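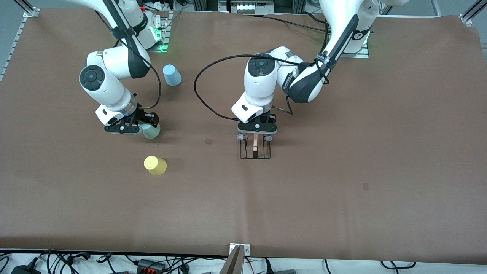 500 words, 2 min read

Looking After Old Paperback Romances at Home

Search Hosia Home Notes... Go

Updated 2018-11-23

Mass-market paperbacks were made to be read once or twice and passed along. The paper is cheap, the glue gets brittle, and the foil on the covers rubs off. I have over 70 historical romances on the shelves in my hallway, most of them bought used, and these are the things I do to keep them in reading shape.

Dusty covers

Wipe glossy covers with a dry microfiber cloth, working from the spine out to the edge. If that leaves a sticky patch, use a cloth that is barely damp and dry the cover right away. Go lightly over raised foil lettering, and keep water off any cover that feels like plain card. For dust along the top edge, hold the book firmly shut and brush away from the spine with a soft paintbrush.

Price stickers

Warm the sticker with a hair dryer on low for a few seconds, then lift one corner with a fingernail and peel slowly, keeping the sticker flat against itself. Stop if the ink starts to come up. Leftover glue usually rolls off with a white eraser. I don't use lighter fluid or nail polish remover on these covers.

Musty smell

Put a small open dish of baking soda in the bottom of a lidded plastic tub. Stand the books up next to it with the pages slightly fanned, and close the lid. Check after a few days and change the baking soda if the smell is still there. The worst one I ever bought, a Regency with a water stain through chapter 13, took most of June. Anything with live mold goes in a sealed bag and out of the house.

Loose pages

For a single loose page, run a very thin line of white PVA glue down the inner edge with a toothpick. Slide the page in until it lines up with the others, lay a strip of wax paper on each side, and leave the book under a heavy dictionary overnight. Clear tape is faster, but it turns yellow and pulls the print off when it lets go.

If a whole section has come out, glue it in as one piece. Pulling it apart first makes a fatter spine and the cover won't close.

Leaning spines

A book that leans to one side can often be coaxed back. Open it a few pages at a time from the back, pressing gently near the spine, then do the same from the front. Close it, square it up with your hands, and put it under weight for a couple of days. Very old glue will crack if you do this in a cold room, so let the book warm up indoors first.

Shelving

Stand paperbacks upright, snug but loose enough to pull out by the sides. Two rows deep is fine if the back row sits on a strip of scrap lumber so the titles show. Keep the shelf out of direct sun - reds and pinks fade first, and there is a lot of pink in this kind of book. I keep series together and tuck a slip of paper in the first one with the reading order on it.

Lending

Write the borrower's name on an index card and leave the card in the gap on the shelf. For books I would hate to lose, I buy a second used copy and lend that one.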